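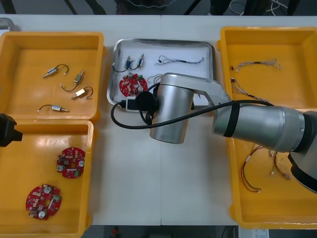 I sort and kit small parts for a living, and the questions I get are nearly always the same ones, so I finally wrote the answers down. My name is Leif Westerberg, and I put together the valve, board and cable sets that go out under the Kivis name. Most of what I know comes down to giving every kind of part its own place. I like yellow bins for the stock, with the valves in one and the round red boards in another, and a steel tray lined with white paper for whatever I'm picking into. Last updated October 13, 2024.

Why line the tray with paper?

Small metal parts slide around on bare steel, and I can't stand the rattle! Plain white paper also shows up dropped screws and bits of wire. I change it whenever it gets grubby. You don't need anything fancy – a roll of table paper will last you ages.

Can I keep the valves and the boards in one bin?

Please don't. The valves have leads with little plugs on the end, and those plugs will find any component that sticks up from a board and hook themselves around it. I did it that way my first June in the job and spent a whole afternoon untangling (and swearing).

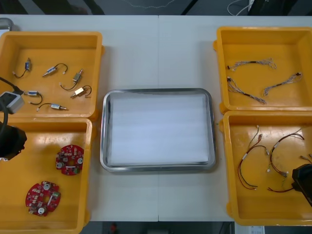
Valves in the top left bin, red boards in the one below, steel tray in the middle.

How full should a bin be?

Less full than you think. I want to see the bottom between the parts. If I have to dig, I end up pulling a valve out by its wire, and that's a bad habit that took me years to shake. The rest of the stock can wait on a shelf in its own boxes.

Do I have to match the color of the valves?

Go by the part number on your pick list. Finishes vary from batch to batch, and I've had people send back a perfectly good Priller set over it. If the number matches and the plug fits, you're fine. If you're still worried, write to me before you open the bag.

What about cables?

Cables are the fussy ones. Pick them up by the sleeve or the thick part of the bundle, never by a single wire, and lay them down in a loose curve. I read the label before the cable goes anywhere near the tray, because two harnesses can look like twins until you get to the small print. Twisted pairs stay twisted, too.

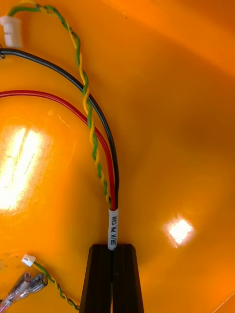

If a label has come loose or gone unreadable, that cable goes in my "ask Hedlund" box and stays there until I hear back. Guessing has cost me more time than waiting ever did.

How many sets do you do?

A normal order is 12 sets. The biggest I ever took on was 2,000, for Sistex, and I wouldn't do that again without help.

Can I order just one set?

Sure! The minimum is one, and spare valves come in bags of four. Single sets get packed after the larger orders, so give me a little extra time.

Something is missing from my bag. What now?

Check the folds of the paper first – boards love to hide in there. Still short? Send me the set number from the bag and I'll mail the part out.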